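Martes, 17 de abril de 2018

Segundo día con el kit de Skerden en el taller. Märta quiere mi opinión antes de que contestemos a Delley, así que apunto todo con calma, aunque me enrolle. La torre va tumbada y abierta, y el módulo de RAM espera en la bandeja gris.

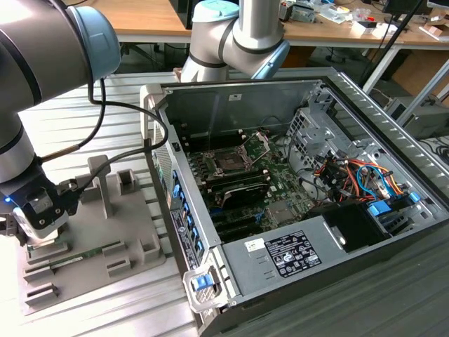
De los dos brazos me gusta sobre todo lo fácil que es enseñarles un punto nuevo (¡Eilif lo pilló enseguida!). El manual, en cambio, flojea: 30 páginas y muy poco sobre las pinzas. El procesador lo dejamos en su cuna, entre las esquinas salientes.
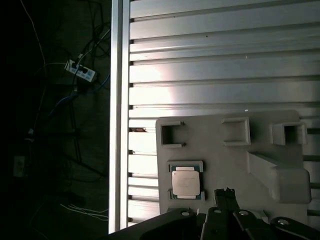 Queda preguntar a Delley por el precio de las bandejas sueltas y si la licencia cubre 2 puestos. Arvid, si lees esto, apunta aquí tus dudas.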